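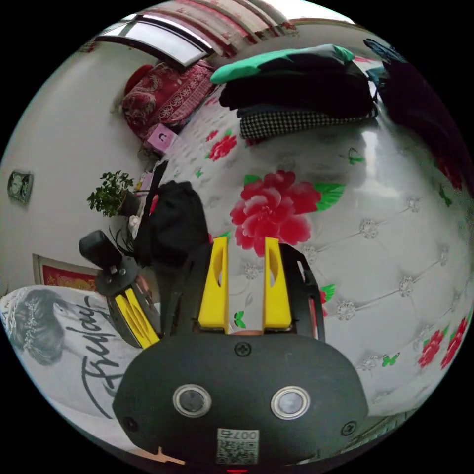
Re: Kleinschmidt family, Clurneck church burials

On Monday Mohcine Amrani wrote:

> I am looking for the parents of August Kleinschmidt, a harness maker who died at Clurneck. The obituary I have gives a wife and 2 sons but says nothing of where he was born. Does the burial register go back that far?

Mohcine,

It does. August is entry 46 in the second book, buried in September, age 71. The pastor put down his birthplace as Budance and his father as Johann. The mother's line was left blank — this pastor often skipped it.

The younger son has his own entry a few pages on. I did not find the older one, and I would try Vilex next, where several of the Clurneck families took up land.

The typed index has 700 names and leaves out most of the children, so go by the book itself if you can. I can copy both entries for you if you send a mailing address.

Recent messages in this list:
Vilex cemetery, north rows
Harness makers and saddlers
Budance baptisms, spelling of surnames
Obituary clippings wanted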